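Linnea Moen
January 2025

I've been asked a few times how I went from never baking bread to making all the bread my household eats. I'll put it in a thread so I can link to it later. Plain rye and wheat loaves, home oven, nothing fancy.

I started in October, when the bakery on Rutherford Street shut. It was the only place in walking distance that sold a dark loaf without caramel coloring. The supermarket one is soft and sweet, and I don't like it toasted.

My first three loaves were bad in the same way. Dense at the bottom, a big cavity under the top crust, gummy in between. I blamed the yeast. The yeast was fine. I was adding too much flour while kneading, and then I was cutting the loaf while it was still hot.

If you take one thing from this thread, leave the loaf alone after it comes out. A wheat loaf needs to cool all the way through. Rye needs until the next day. I wrap mine in a dish towel and put it on top of the fridge so I don't see it.

Flour. I use Prillurmont bread flour for the wheat part and whatever whole rye the co-op has. The Prillurmont takes more water than the store brand, so if you switch flours, hold some of the water back and add it at the end.

Weigh everything. I used cups for the first month and my dough was different every time. A cup of rye flour can be packed down or fluffy and you will not notice. A cheap kitchen scale fixed more of my problems than any recipe did.

Starter. Mine came from Dolores Obi, who lives two floors down and has kept hers going since before she moved here. She gave me a spoonful in a jam jar and told me to feed it rye. That was the whole lesson. I've followed it and it works.

I know people feed theirs twice a day. I bake once a week, so it lives in the fridge. I take it out the night before, feed it, leave it on the counter, and it's ready by morning. If it's sluggish I feed it again and bake in the evening.

The gray liquid on top of a neglected starter is normal. Pour it off or stir it in. Pink or orange streaks, or fuzzy mold, mean throw it out and ask your neighbor for another spoonful.

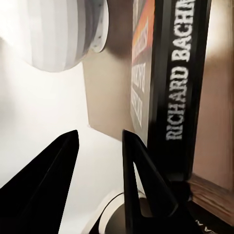 Next is shaping, which took me the longest to get right. For the wheat loaf I flatten the dough, fold the sides in, roll it up from the short end and pinch the seam closed. The seam goes down in the pan. If the outside tears, I've pulled it too tight and I let it sit for a bit before trying again.

For high rye there is no shaping. The dough is closer to wet cement. Scoop it into a greased pan, wet your hand, smooth the top. Kneading it longer won't turn it into wheat dough. I tried that in the first month and got glue up to my wrists.

Proofing. Every recipe gives you a time and my kitchen ignores all of them. In winter it's cold by the window and the dough sits there doing nothing. I put the pan in the oven with only the light on. Check yours first - some oven lights put out more heat than you'd think.

I poke the wheat dough with a floured finger. If the dent springs straight back, it needs longer. If it fills in slowly, it goes in the oven. If it doesn't come back at all, bake it anyway and expect a flat top. It will still taste like bread.

With rye I look for small holes opening on the surface. When I see a few of those, I turn the oven on. Waiting for it to double has ended badly for me every time.

My oven is an Andberg that came with the apartment. The dial says one thing and the thermometer says another. It runs 30 degrees cool, which explains my pale early loaves. An oven thermometer costs less than a bag of good flour.

For steam I put an old baking tray on the bottom rack while the oven heats, then pour in a cup of hot water when the bread goes in. Wear a long mitt and keep your face back. Don't pour it on the glass door. Take the tray out once the crust starts to color.

I do have a cast iron pot and I've stopped using it for this. It makes a better crust, no argument there. It's also heavy, it's hot, and a round loaf doesn't fit in my toaster. Sandwich bread from a pan is what we eat, so that's what I make.

A few people asked about the pan. It's a Skosten, the long one with the straight sides. I found it secondhand with some rust in one corner. I scrubbed that out, oiled it and baked it empty. Nothing has stuck since the third loaf. I don't put it in the dishwasher.

Cost, since somebody always brings it up. I haven't worked it out properly. Flour and salt come to less than what I paid at the bakery. If you count the oven being on for an hour, the gap gets smaller. I don't think money is a strong reason to do this.

Time is the other question. The hands-on part is short, but it's spread over a day and you have to be home for it. I mix before breakfast, shape before lunch and bake in the afternoon. On days when I have to go out, the dough goes in the fridge overnight and gets baked the next morning. It comes out more sour. My husband prefers it that way.

Keeping it. The rye is good for a week in a paper bag inside a bread box, cut side down. The wheat loaf starts to go dry sooner, so I slice half of it and freeze it. Slices go into the toaster straight from the freezer.

Stale ends get dried in the oven and ground up for crumbs. I have 12 jars of crumbs now, which is too many. I've been putting them on pasta with garlic and using them under roast vegetables. Other suggestions are welcome.

What I haven't solved: seeds. I soak sunflower and flax seeds overnight as the recipes say, and the loaf comes out damp in the middle every time. Baking it longer gives me a hard crust and the same damp middle. If you bake a seeded rye in a pan and it comes out right, tell me how much water you use.

I'll post the weights for both loaves in the replies once I've copied them out of my notebook. The page has dough on it and I can't read one of the numbers, so I'm going to bake it once more before I write it down.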